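Chapter 7
Paying for Play: Access Fees and the Console Account

Learning objectives

After working through this chapter, the reader should be able to separate an access fee from a content fee, compute the yearly cost of a console account under three billing schemes, and explain why a platform holder may prefer a steady small payment to a large single one.

Key terms: access fee, content fee, attach rate, lapse, grace period, matchmaking pool. 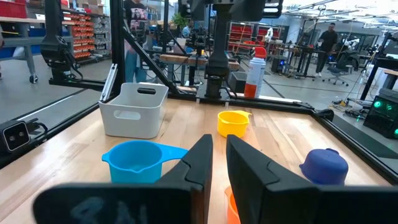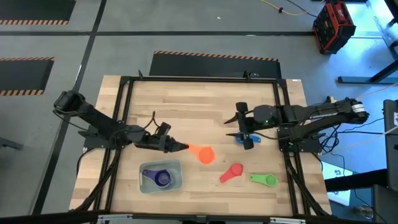

Patricio Barrientos put the objection in a form that is still useful: a player who has bought the console and bought the game has, in his view, already paid for the match, and a further charge for reaching the other players should be listed on the box beside the price. The platform holder replied that the match runs on equipment which neither purchase covers. Both positions are examined in this chapter, and neither is adopted.

7.1 Two kinds of fee

An access fee is paid for the right to use a service for a period of time. A content fee is paid for a particular item, such as a game, a level or a costume. The two are often sold in one bundle, and the bundle makes them hard to tell apart in published accounts. For the purposes of this book, a charge is an access fee if the service stops when payment stops, whatever items the player has collected in the meantime.

A mixed case arises when a subscription includes games that can be played only while the subscription is active. We treat such games as part of the access fee. Games that remain playable after the subscription ends are treated as content, even when they were handed out at no separate price.

7.2 The Saliba network

The main case in this chapter is the Saliba, a home console sold by Dronon. At launch the Saliba offered online play without charge. The free period ended on 8/2/20, when Dronon introduced a membership at $40 a year. Single-player games, store downloads and system updates stayed outside the membership. Matchmaking, voice chat and cloud saves were moved inside it.

Dronon priced the console itself at $400. A player who kept the console for five years and held a membership throughout would therefore pay $200 in access fees, or half the hardware price. Students often compare the yearly fee with the price of one game and find it small. The comparison over the life of the console is the more informative of the two, and it is the one used in the exercises at the end of the chapter.

7.3 Lapse and return

A membership lapses when a payment is due and is not made. The Saliba network allowed a grace period, during which the account kept its cloud saves but could not enter a match. Saves were deleted when the grace period ran out. Jilton, a smaller network with a similar fee, kept saves without limit and charged nothing for storage.

The difference matters for the rate of return. A lapsed player with stored saves has a reason to come back, and the cost of storing them is low. A lapsed player whose saves have been deleted faces the same decision as a new customer, with the added memory of the deletion. Section 7.5 builds a simple model of this choice.

7.4 Effects on the matchmaking pool

The matchmaking pool is the set of players available for a match at a given moment. An access fee shrinks the pool in the short run. Popular games absorb the loss without visible effect, while games with few players may fall below the number needed to fill a match in reasonable time.

Stostex, the studio behind a racing game on the Saliba, recorded a peak of 2,432 players online in the final month of free play. In the February after the fee began, the peak was some 2,000. Waiting times rose most in the early morning, when the pool was already thin. The studio responded by merging its regional pools, which shortened the wait and lengthened the network delay between players.

Two cautions apply to these figures. The game was also older by the time of the second reading, and older games lose players under any pricing scheme. In addition, a peak describes the busiest moment only and says little about the average hour. A sound estimate of the fee's effect would require a similar game on a network whose terms did not change over the same months. Section 7.6 describes how such a comparison is set up and what data it needs.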